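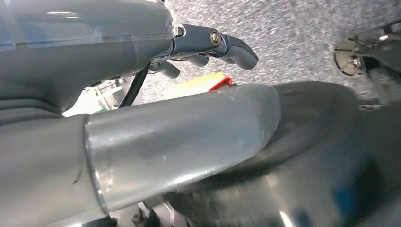

Page 3

Urnon Robotics Club, minutes of the March meeting, continued from page 2

Chair: Citlali Barrera. Minutes: Wenceslao Camacho, again.

4. Arm team. The gripper was tried over the carpet with the red piece and the yellow piece. Citlali wants the approach slowed down until the fingers can come in above an object without everyone in the room leaning sideways to help. Wenceslao pointed out that leaning has never been shown to work. Discussion of leaning took ten minutes and is not recorded.

Agreed: half speed for all floor pickups until the Protidport meet. The cable under the wrist is to be checked before each session by whoever is driving, and "it looked fine from over here" will not count as a check.

5. Code. The pickup routine now stands at 542 lines, of which 139 are comments. Several of the comments are arguments. Members are asked to settle these in person and delete them. The one addressed to Wenceslao by name may stay until he has answered it.

6. Protidport. Entry form is in. The organizers want a team name of one word, which rules out all four suggestions from last month. "Ochoa" was proposed, after the street we meet on, and passed with two against. The two against were invited to suggest something better and asked for time to think - they have until the next meeting.

Travel: Clovovthorpe school is also going and has offered to share a van. Accepted with thanks. Their coach would like it known that the van leaves at 7 a.m., and that last year we did not.

7. Money. We have enough for the entry fee or new finger pads. The entry fee has been paid.

8. Any other business. The hex keys are missing from the top drawer. The secretary was asked to write this in a neutral tone. The hex keys are missing from the top drawer.

Request for snacks at build sessions. Referred to whoever asked.

Meeting closed at 8:40 p.m. Next meeting in April, same room, bring your own laptop charger.

W.C.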